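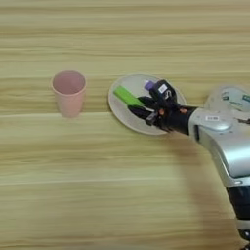 How far in from the edge of the table does the plate go?
A thumb's width, measured from the tip of the thumb to the first joint if your hands are big. Same for every cover, so the row lines up when you look down it.

Table Service 1, handout for session 4
Setting and clearing, plain tables
R. Robles / notes typed up by Fadwa Sqalli

Read before class. We start with the practical at 9, no recap.

1. Before anything goes down

Wipe the table. With the grain if it's wood, long strokes, then dry cloth the same way. Look at it from a low angle, crumbs and smears show up against the light from the window. Bare wood marks easily so no wet bases on it. Check underneath cups too.

Chairs in line first. Plate is set from the chair, not from the table edge alone. If the chair moves later, leave the plate.

2. Order of laying

Plate first, always. It's your center point.
Then cutlery, working out from the plate.
Then cup.
Napkin last.

Children's tables: plate, cup, spoon, napkin. Plastic cups are fine and the Hulby ones stack without sticking. Don't stack more than you can carry in one hand.

3. The cup

Standard place is above the knife, upper right. For a left handed guest move it over to the left, if they ask or if you've seen them do it themselves. Do not guess.

Carry by the base or the lower third. Never fingers inside the rim. Never pinch two cups together from the inside, Demetrio Villalobos took marks off half the group for this in August and he will do it again.

Tapered cups (narrow foot, wide top) tip more easily than they look. Give them a hand's space from the plate so a sleeve doesn't catch them.

4. The plate

Hold under the rim, thumb flat along the edge. Thumb stays out of the well.
Shallow rims are harder, practice with an empty one first.
Set down, don't slide. Sliding scratches the foot ring and the wood.
Pale plates show everything. Hold it up to the light, turn once, polish with the dry cloth if needed.

5. Clearing

From the right where there's room. Ask, or wait till the cutlery is together. Cups stay until the guest leaves, unless they're empty and somebody is bringing a fresh one.

Small things left behind (caps, lids, sachets, sponges from the kids' craft table) go on a plate to be carried off. Don't put them in a cup. They get tipped down the sink with the dregs and then Vilmos has to take the trap apart. Lids go back to their bottles if you can find the bottle.

Scrape at the station. Largest plate at the bottom, cups carried separatly.

6. Sponges and cloths

Color code for this building is on the wall by the sink in room 243. Copy it into your notes, it's on the written test. It is not the same as the one at Cantero, so those of you doing placement there need to learn both, sorry.

Rough side never on plastic. It dulls it and then the stains hold.
Rinse, squeeze, stand on edge to dry. A sponge lying flat in water is a dirty sponge.
Throw out when it smells or starts to crumble.

7. Common mistakes from last session

- plates too close to the edge, nearly everyone
- cup set straight above the plate, not above the knife
- cloth over the shoulder. Over the forearm or in the apron
- clearing one person while the rest are still eating
- wiping crumbs onto the floor. Use the crumb tray

8. Practical

In pairs. One lays, one checks, swap. Roughly 9 minutes each way, including the wipe down. The checker says nothing till the end, then goes through section 2 in order.

Iñaki Lorente is covering the second half. Give him your sheets at the door, name on the top please.

To bring: two dry cloths, flat shoes, pen. Aprons are here.

Reading: Nernell, the chapter on informal covers. Skip the part about wine glasses, thats for session 5.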